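3.2 Turnout and the timing of the vote

The council of Devadiga has six seats, and until the reform all of them were filled in May, apart from any national vote. We compare the two calendars using the town's own register, which lists some 3000 voters. Persons who moved during the year were left out - their record is often double.
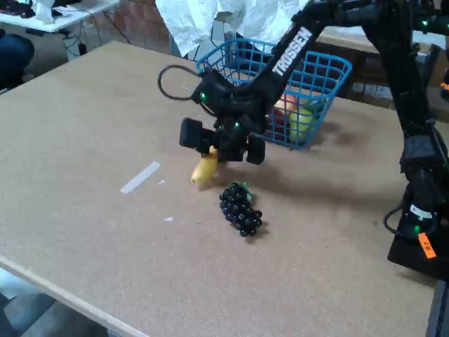
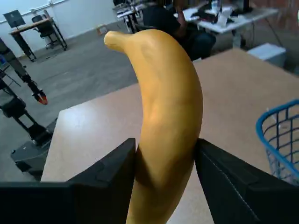 Figure 2. A yellow banana held between two black gripper fingers.

Leandro Mateos

The second source is a mail survey. We sent 2000 forms and received 500 back, and older homeowners answered more often than renters. For this reason we weight the answers by age and by housing. The weights do not change the sign of any result in Section 3.1, but they make the effect of the calendar smaller. We could not repeat this step for Dutemmont, where the register does not give the age of the voter.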